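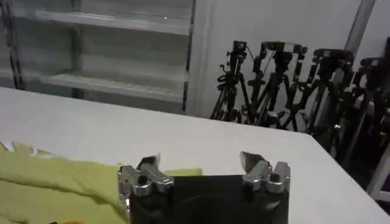 I put off dealing with the marks on my work table for most of August, and then one evening I cleaned the whole top in less time than it takes to watch a show. Mine had glue spots, pencil smudges and a ring from a paint can. A white tabletop like this one shows every bit of that, so I start with plain dish soap in warm water and a soft cloth -- no scrubbing yet. Wipe, rinse the cloth, wipe again. You'd be surprised how much comes off before you reach for anything stronger!

For what's left, mix baking soda with a little water until it's like toothpaste. Dab it on the spot, leave it for 3 minutes and rub in small circles. Try it on a corner first, please. I once dulled a patch on my kitchen counter in Prunorthorpe and I still put the fruit bowl over it.

Pencil comes up with a regular eraser. Dried glue I soften with a warm damp rag, then lift with an old plastic card (my expired library card lives in the drawer for this).

My neighbor Solange Paquette swears by rubbing alcohol for marker, and she's right, but open a window and keep it away from anything varnished.

Skip sandpaper, even the fine kind. I tried 4000 grit on a stubborn spot and got a shiny circle you can see from the doorway.

These days I lay down brown paper before I glue anything -- a roll lasts me ages -- and I keep the soapy cloth close by. Next up is the drawer runners, which squeak like crazy. Candle wax, I think.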